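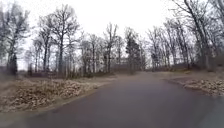
Lobo (inspection vehicle)

Print this page | E-mail this article

Lobo is a small driverless vehicle used to inspect paved paths and narrow service roads. It was developed by Zostell and first ran at Nomwood, a wooded estate with a network of paths closed to ordinary traffic. The vehicle records the condition of the pavement as it drives and returns to a charging shed at the end of each run. It has no arm and does no repair work itself.

Design

Lobo has four wheels, a sealed battery box and a mast that carries two forward cameras. A third camera, mounted low at the rear, points straight down at the pavement. Steering is electric and acts on the front wheels only. The battery and its cradle weigh almost 271 pounds and sit between the axles.

The vehicle finds its way by comparing what the forward cameras see with a route recorded earlier under manual control. Wheel counters measure distance between matches. Satellite positioning is fitted, but it is used only as a check, as early runs under the trees at Nomwood gave fixes that drifted off the pavement.

Setup

A new route is taught by walking behind the vehicle with a handheld controller. The operator drives it once in each direction at walking speed and stops at every junction to enter a label. The route is then replayed with the operator holding the stop button. If the vehicle leaves its line by more than the set margin, that section is taught again.

Camera calibration comes before teaching. A printed board is placed on level ground ahead of the mast and moved through a set of fixed positions. The original procedure, written by Florencia Carrasco, called for the board to be held by hand. Valter Pacheco later replaced this with a folding stand, and the time needed fell from most of a morning to under an hour.

Wheel counters are calibrated on a straight stretch measured with a tape. The standard length is 500 feet. Tire pressure is checked first, and the result is entered in the vehicle's settings along with the pressure at the time.

Seasonal adjustment

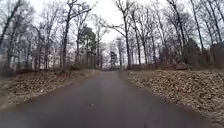

Edge detection is the part of the system that needs the most attention over the year. The software was first tuned in May, when grass marked the sides of the pavement clearly, and it had to be tuned again for the months when the trees are bare. The wooded stretches at Nomwood have no painted center line or edge markings, so the vehicle must tell asphalt from ground cover by color and texture. Fallen leaves cover the banks on both sides and creep onto the asphalt along the margins, which makes the edge uneven. The winter settings average the edge over a longer distance and keep the vehicle closer to the middle of the road. They also lower the top speed.

Routes are taught again when the leaves come down. Tree trunks make good reference points in either season, but crowns do not, and a route taught in full leaf matches poorly against bare branches. A winter route set at Nomwood holds 872 reference views. An overcast sky behind fine twigs can cause the forward cameras to underexpose the ground, so exposure is measured from the lower half of the view only.

Maintenance

Routine care is done at the shed after each run. The lenses are wiped with a damp cloth and dried, and the wheel arches are cleared by hand. Leaves packed around the front steering joint were the most common fault in the first winter. A rubber skirt was added by Soledad Bravo and the joint is now greased monthly.

The rear camera window scratches easily and is treated as a wearing part. It is held by four screws and can be changed without disturbing the calibration, provided the camera bracket is not loosened. If the bracket is moved, the board procedure must be repeated.

Battery cells are tested twice a year. Early packs lost capacity in cold weather, and a heating pad was fitted below the cradle. The pad is switched on from the charger and does not draw on the battery while driving.

Later use

A second vehicle was supplied to Ulham, where the paths are wider and mostly open. It uses the same mast but has larger wheels. Vasco Leitão adapted the teaching software so that routes could be edited section by section, and this version was later installed on the Nomwood vehicle as well.

Last revised 2023-10-15

Related articles
Pavement inspection
Camera calibration board
Wheel odometry
Teach-and-repeat navigation
Zostell
Nomwood path network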